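Gasness basket weavers fill the hall again

What a turnout! The July weaving weekend in Gasness drew 88 people, well up on last year, and by mid-morning there was barely a spare chair in the main hall. Beginners started on small round bases while the old hands got stuck into log baskets and bike panniers.

Hae-won Moon led the beginners and had all of them past the tricky first rows before lunch – no small thing with stiff willow. "I had 13 in my first group and every one of them wants to come back," she said.

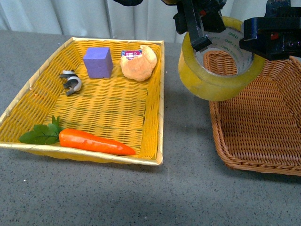
Over in the side room, Nizar Semaan showed how to split and soak cane, then stayed on long past his slot to answer questions. His talk on the old fish traps of the estuary was a real treat, and plenty of us would happily have heard it twice.

The youngest weaver, Liam Kavanagh's daughter, is only 4 and finished a wonderfully wonky bird feeder. 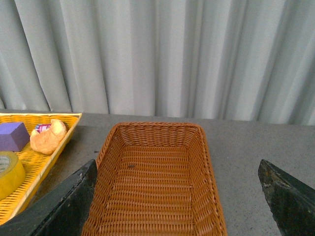 Monthly evenings carry on through the autumn, starting at 7pm, with roughly 20 places at each. Vitória Prata is taking names at the library desk, and tools can be borrowed on the night.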